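4.3 Recording hand examples with the Bendine head camera

Use this section once the head camera has been fitted (4.1) and paired with the Jurus recorder (4.2). The recordings made here are uploaded to the Kandpal training set as examples of two-handed work with soft items such as cable, cord and cloth.

Before you start

Charge the recorder to at least 73 percent. A lower charge will still record, but the unit may close the file early.

Choose a work surface at waist height. Desks, counters and benches in ordinary use are preferred to a bare test table. Leave everyday items where they are, provided they don't block your hands or show private information.

Push sleeves back above the wrist. Take off gloves unless the task sheet asks for them.

Recording an example

1. Stand or sit facing the work surface and tilt your head until both hands are in view on the recorder's preview screen.

2. Press the side button once. The light turns green and a short tone sounds.

3. Hold both hands open and still over the surface until the second tone. This marks the start of the example.

4. Carry out the task at your normal speed. For cable tasks, keep the coil between both hands and over the surface, and look at the coil while you work.

5. Put the item down, open both hands again and hold them still.

6. Press the side button once to close the file. The light goes off.
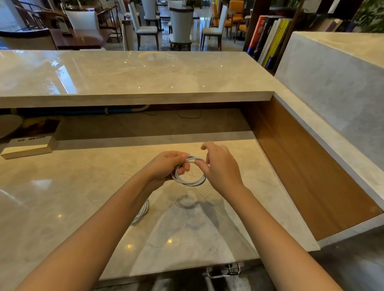

Polished stone and glass give bright spots in the recording. A few small reflections are acceptable. If a reflection covers the fingertips on the preview screen, turn your body slightly or move along the counter before you begin.

Note: An example can run up to 90 seconds. Anything longer is split into two files, and the second file will have no start mark. For long tasks, pause at a natural point, close the file and begin a new one.

Note: Failed attempts are useful. If a loop slips or you drop the item, pick it up and carry on – do not restart. Mark the file as "recovered" when you label it.

Labeling

7. Open the file list on the recorder and select the new file.

8. Choose the task name from the list. Do not type your own. The cable group has 11 names, and "hold coil", "tighten coil" and "tie coil" are separate tasks.

9. Choose the surface type and the item type.

10. Press Save. The file number changes from gray to black.

A full session is 145 examples. You can spread these over several days, but use the same recorder throughout. Session counts are not shared between units.

Cautions

CAUTION: Do not record in a public area without permission from the site. If a person walks into view, close the file and delete it before the next upload.

CAUTION: Unplug any cable from its power source before handling it for a recording.

CAUTION: Stop if the headband becomes warm or uncomfortable. Let the camera cool with the power off before you put it back on.

If the second tone does not sound in step 3, the camera has not found both hands. Check the tilt first, then the room lighting. If the fault continues, pair the camera again as described in 4.2, or see the Fasberg dock instructions for resetting the recorder.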